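Grinden comes back for a second season in April, and I am so ready! If you missed the first run, it's the slow, moody mystery set in the ferry town of Povton, where a repair shop closes overnight and half the town seems to know why. Season one was eight episodes, and I watched the last three in one sitting (I don't recommend this on a work night).

The new season picks up 20 years later, which sounds like a risk, but the trailer sold me. The shop is a hotel now, the ferry has stopped running, and somebody is still mailing those blank postcards. Please let them explain the postcards! The theme music is back too, only slower and on a single piano.

We ran our spring poll last month and 631 of you voted. Grinden took 157 first-place votes, enough to beat the courtroom drama Clurnier, last year's winner. Krawczyk, the bakery comedy, came in third and keeps climbing every time we ask. I'd put it higher myself. The wedding cake episode is the best half hour of TV I've seen all year.

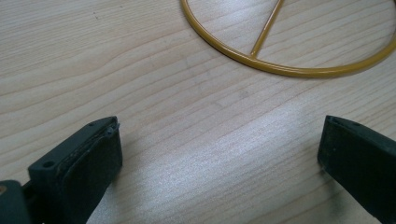

Yellow ring on a wood tabletop.

Episode one starts at 9 p.m., and the recap thread opens as soon as the credits roll. Last season's finale thread went past 1000 comments before midnight, so get in early if you have a theory. Mine involves the lighthouse, and I'm sticking with it. Please mark spoilers for anyone on the West Coast, and send your questions for the next mailbag by replying to this email.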